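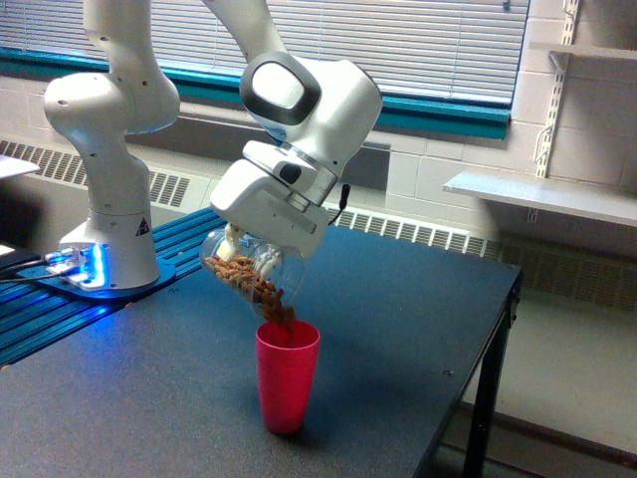 Fig. 1. Pouring task, arm on bench, red cup as target.

Planning for Equipment, Unit 3 handout (H. Kaneko)

Read the Trilness quote before class. The arm is one line out of 23, and it's the only line the sales rep wants to talk about. Go through the rest with a pencil. Mark anything that says "recommended" and ask who is recommending it.

Demo videos are ads. A clean pour tells you the arm can do that pour, with that container, in that spot. Ask for the failed runs. Birnham sent us theirs after two requests. Tusar never did, and I've drawn my own conclusions.
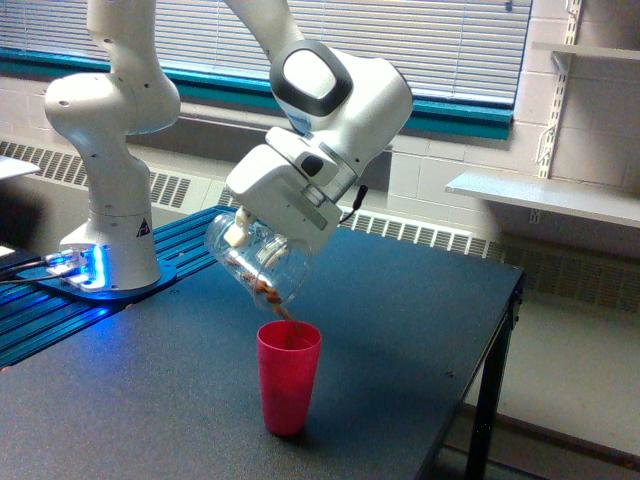
Fig. 2. Same task. Note the rail platform and base plate under the arm.

Mounting hardware is where small budgets go wrong. In the Gebretsadik worksheet the plate, rail and cabling come to $1,213, and none of it was in the first draft. Add your own figure on line 9. 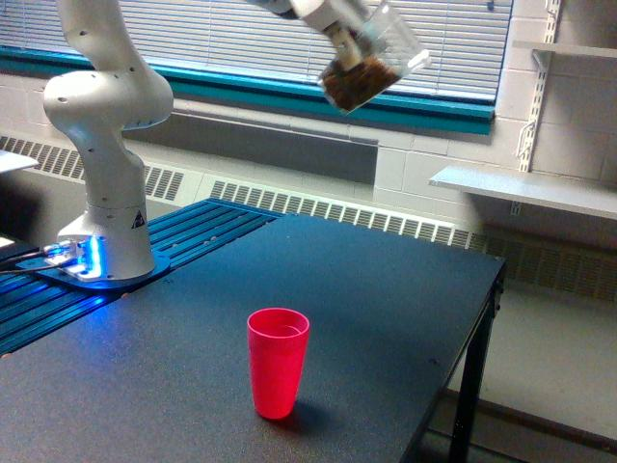

Consumables get a shrug in most proposals, and I don't accept the shrug. Write down what you'll handle, how much of it you'll lose, and who cleans up. A plastic cup in the gripper with brown granular stuff in it looks like pocket change next to the arm, but fine material gets into joints and under mounting plates, and the standard service contract may not cover that. Read the exclusions. If the vendor says "normal use," get it defined in writing.

For next time: redo the Trilness budget over 3 years instead of one. Include training hours. Leave resale value at zero unless you can show me a real buyer.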